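Coaches Corner Help Board > Youth and High School Baseball > Pitching

How do I set up a pitching rotation for a summer team with only a few real pitchers?

Posted by Rui Ramalho

I'm taking over a 16U summer team in Nendley. We play 32 games between the end of the school season and the first week of August, and most weekends are tournaments with two games on Saturday and one or two more the next day. There are 16 kids on the roster. On paper 7 of them pitch, but only three have thrown more than a handful of innings for their high school teams. The rest have good enough arms and have mostly played infield.

Last year's coach used the three experienced kids for nearly everything. By the middle of July one of them had a sore elbow and sat out the rest of the summer. I don't want to repeat that. I also don't want to walk twelve batters a game while the new kids learn.

The league has a pitch limit, but it works by the day and by the weekend and it doesn't say anything about what the kids did the week before. I've been keeping track on paper. I have the pitch totals from last summer too, and the kid who got hurt threw 1172 pitches for that team alone, which doesn't count his school season or bullpens.

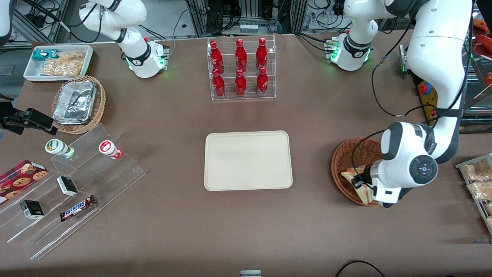
How many starters should I plan on for a normal weekend?

Plan on four starters, and have a second pitcher lined up for each game before it begins.

That's what a coach from Osei told me at our scheduling meeting. It sounds right, but with three experienced arms I don't see how to get there. Do I start one of the infielders and hope for the best? Do I split games in half? And how do other people handle a pitcher who also catches? My number two starter is also my best catcher, and his dad would like him to do both.

Any help is appreciated. First practice is in two weeks.

Clyde Kincaid

I coached 15s and 16s for a long time, the last several years with the Riselano club, so I've had this same roster more than once.

Start with the calendar and leave the names off. Write down every game, mark which ones count for seeding and which ones don't, and work out how many innings you have to cover on each weekend. Four seven-inning games is 28 innings. A lot of tournament games end early on the time limit, so you'll usually need fewer, but plan for all of them.

Then give every pitcher a cap that is lower than the league's. I used the league number for nobody except my top kid in the last tournament. For everybody else I stopped well short of it. If the kid is cruising when he hits his number, he still comes out. You will get complaints about this from the bleachers. Send the parents an email before the season that says what the numbers are and that you won't be changing them during a game.

For the inexperienced kids, don't bring them in with runners on base. Give them a clean inning, starting with the bottom half of the other team's order if you can manage it. The third or fourth inning works well. One inning the first time, then two the next time if he threw strikes. By the end of June I usually had two of these kids who could start a pool game and get me through the fourth.
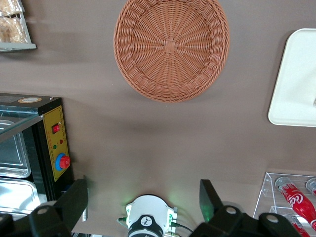 I'd also keep them to two pitches. Fastball and changeup is plenty at this stage. A kid who is still working out how to throw from the stretch doesn't need to be thinking about a slider, and most of the walks you're worried about come from falling behind with a breaking ball he can't land.

On splitting games, yes, do it. Three innings from one and three or four from another is easier on everyone than asking somebody to go the distance. Pair an experienced kid with a new one. I preferred to start the new one, so that if it went badly I had the better pitcher ready and plenty of game left.

On the catcher, he shouldn't do both on the same day. Check your rule book, because a lot of leagues don't allow it past a certain number of pitches or innings anyway. If he pitches Saturday, let him DH or play first base the next day. You need a second catcher on a 32-game schedule no matter what, so start working with one at the first practice.

Last thing. Ask each kid at the start of every weekend what he has thrown since you last saw him, including lessons and showcases. They'll tell you if you ask. Write that down on the same sheet as your own counts.

Posum

just tell them to throw strikes. we had 4 pitchers last summer and it was fine, we won our bracket

the one thing I'd say is get somebody other than you to keep the pitch count. I tried to do it and coach third and lost track every game. a kid who isn't playing that day can do it with a clicker

Rui Ramalho

Thanks, both. I went through the schedule last night and it looks better than I thought. Two of the weekends are only three games, and the tournament in the middle of July guarantees three with a fourth if we advance. I'm going to start a new kid in the first pool game each weekend and have one of the three experienced ones come in behind him.

I checked the rules on the catcher. Ours says he can't catch for the rest of the day once he has pitched, but it says nothing about going the other way. I'm going to treat it the same in both directions. I'll talk to his dad before the first practice.

The email to parents goes out this week.

Clyde Kincaid

Good plan. If your new starter gets in trouble in the first inning, have a number in mind for that too. I used 30 pitches in an inning and then he was done, whatever the score was.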